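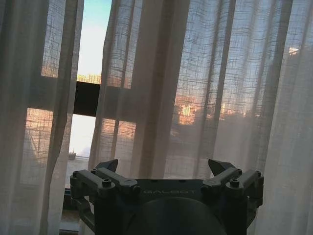

Ein Stempel für 50 Euro

Wer in Skekden einen Bauantrag stellt, lernt zuerst Skurnska kennen, die Beraterfirma gleich neben dem Amt. Ich war neugierig und habe mich angestellt (Nummer 569!). Für 50 Euro »Beratung« rutscht die Akte nach oben – eine Quittung gibt's auf Nachfrage, also nie. 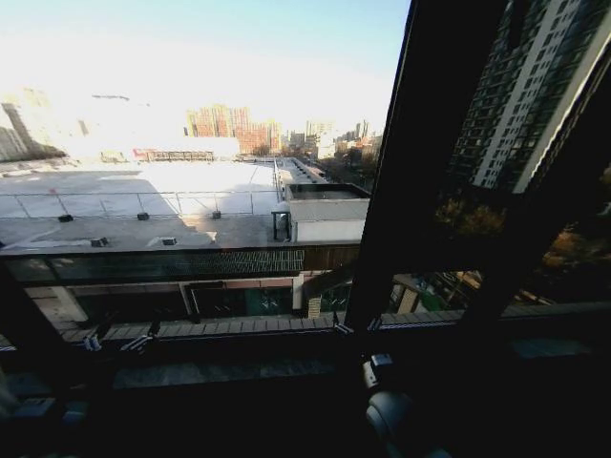 Blick über das Flachdach

Im Oktober waren dort fünf Anträge fertig, meiner lag noch da. Anitha Reddy wartet seit bis zu 20 Wochen, so genau weiß sie es selber nicht mehr.
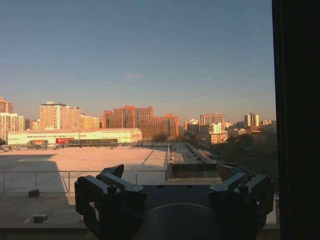 Diarmuid Tierney meint, das Geld sei gar nicht das Schlimmste, man gewöhne sich eben daran. Ich stelle mich morgen wieder an.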